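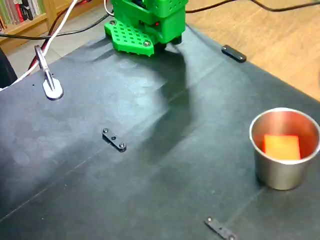 二、台面

说到桌子,Heidrun Schnyder话就多了。Jullska工作间里的台面全换成了深灰色,哑光的,她坚持要这个颜色。“白的用过,反光,看久了眼睛疼。黑的也试过,太闷。”

灰色显脏吗?显。她不在乎。“有点灰、有点印子,正常,干活的地方嘛。每天擦一遍,擦完又有了。”用湿布,不用清洁剂,Breltton那边的人教的。干得慢一点,夏天还好。

接缝的事我问了两遍。她说整块的板子进不了楼道,门太窄,只能拼。“斜着那条缝,刚搬来的时候我天天盯着看,现在想不起来了。”小零件会不会卡进去?“会啊,拿张硬纸片一刮就出来了。”

黑色的小固定条,两头圆的那种,直接装在台面上。Schnyder嫌原来的夹子太高,袖子老挂住。和同事Lorenz Fuchs商量了3个晚上,最后定了这种扁的。Fuchs后来在电话里补了一句:“位置是我量的,角度是她改的。”各说各的。

费用她倒记得很清楚,台面加配件一共2,259瑞郎,超了预算。“超就超吧,桌子天天要用的。”

还有什么想改的?她想了一会。灯。下午影子太重,东西底下黑乎乎一片,找螺丝得低头凑近了看。打算7月换掉,款式还没定,Fuchs想要吊的,她想要夹在墙上的,在也没谈拢。

聊到这里大约17分钟,有人敲门送货,她起身去签字。回来接着说椅子。椅子她不满意,太矮,垫了2块旧坐垫还是矮,“先凑合坐着吧”。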